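Forum technique — Câblage et cartes d'alimentation
Sujet : Identification des conducteurs, carte ronde Drakska

Atelier_Tidholm
Mesdames, Messieurs,
Nous procédons à la remise en état d'un luminaire Drakska acquis en mars. Le câble comporte un fil rouge, un fil noir et une paire torsadée verte et jaune. La notice ne traite que du modèle 200. Nous souhaiterions confirmer l'affectation des conducteurs avant tout raccordement.
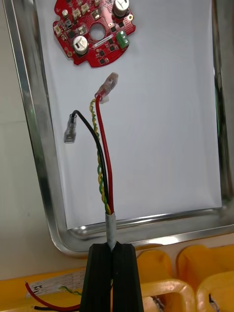
Câble et carte ronde, posés sur papier blanc dans un bac en inox.

Takumi Ikeda
Bonjour. La paire torsadée correspond selon toute vraisemblance à la terre. Je recommande de la raccorder en premier, au bornier vert.

brurkby42
Je me permets de contester ce point. Une terre vert-jaune se présente en un seul conducteur bicolore ; deux brins torsadés relèvent plutôt d'une liaison de commande. Aucun raccordement ne devrait intervenir sans schéma.

Takumi Ikeda
L'objection est recevable pour le modèle 300. Sur le 100, Sakamoto torsadait deux fils — j'en ai déposé plusieurs.

brurkby42
Dans ce cas, un contrôle de continuité avec le châssis s'impose, hors tension. Je maintiens ma réserve sur le bornier. Il conviendrait également de vérifier l'isolant de la cosse noire.

Atelier_Tidholm
Nous prenons acte des deux avis. Le contrôle sera effectué le 6 septembre et les mesures publiées dans ce fil.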